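# Household and Shop-Floor Chores: Progress Report to the Ernby Fund

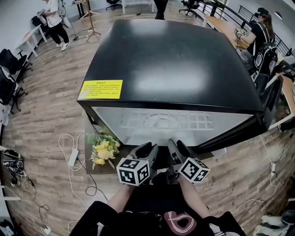
Report no. 3, p. 1

## 1. Scope of this period

The work in this report covers April to June. The question set by the Fund is unchanged: which ordinary chores can a machine now do without a person standing by, and which are close enough to justify further spending. The Plaltari project has kept to the two settings agreed at the start, a domestic room and a small stockroom at Gernham.

Most of the period went on doors. Cupboards, drawers and fridges account for a large share of the failures in the last report, and a policy that can't get a door open can't do any of the chores behind it. The mini fridge used for the demonstrations has a glossy black top and a door with a translucent panel in a black frame. Both finishes are hard for the depth estimate, and the second is a common one in shops.

## 2. Data collected

Demonstrations are recorded with hand-held grippers, one in each hand, each carrying a marker cube for tracking. The target for the period was 2,000 usable demonstrations. We recorded 3,000 and kept 1,369 after checking. The shortfall has two causes:

- Tracking loss when one cube passes behind the other, mostly during two-handed door work. These recordings can't be repaired.
- Demonstrations that ended with the door ajar. The first written instructions didn't say that the door had to be shut, and the recordings made under them were rejected.

The instructions were reissued in May and the rejection rate has fallen since. We don't expect to recover the whole shortfall before the next report.

Of the recordings kept, 484 come from the Gernham stockroom. The rest are domestic.

## 3. Results by chore

Grades are those used in report no. 2: A, runs unattended; B, runs with a person in the room; C, not usable.

| Chore | Last report | This report |
|---|---|---|
| Open and close fridge door | C | B |
| Take one item from a fridge shelf | C | C |
| Wipe a flat table | B | B |
| Fold hand towels | C | C |
| Restock shelf, boxed goods | B | A |
| Restock shelf, soft packets | C | B |

The fridge door is the main gain. The arm now finds the door edge at most heights tried, and the remaining failures are nearly all at the seal, where the first pull is too weak and the fingers slip. A stronger pull moves a light fridge along with its door. We've tried both, and have settled on a short sideways pull followed by a slower swing.

Taking an item from a wire shelf remains at C. Small jars tip between the wires, and the arm hides its own view as it goes in. Boxed goods at Gernham reached A on one aisle only, with fixed lighting and the trolley parked on a floor mark. It shouldn't be read as a result for shops in general.

Towel folding had no staff time this period.

## 4. Problems and changes

The Nilsuwan wrist units were returned twice for loose cable fittings, with a loss of nine working days. A spare pair is now held on site.

Door recordings are now made at three times of day - 9 a.m., noon and 4 p.m. - to vary the light on glossy surfaces. Earlier sets were nearly all recorded in the morning, and the policy trained on them did noticeably worse after lunch.

## 5. Spending

Spending is within the approved budget. The underspend on travel has been moved to storage, as agreed in April.

## 6. Next period

1. Repeat the door trials on two fridges not used in training, one of them with a solid door.
2. Start single-item retrieval with boxed items only, leaving jars until the shelf view is better.
3. Extend boxed restocking at Gernham to a second aisle without a floor mark.
4. Decide whether towel folding stays in the programme. Our own view is that it should be dropped and the hours given to retrieval.

A decision from the Fund on item 4 is requested before the end of July, so that the rota can be set.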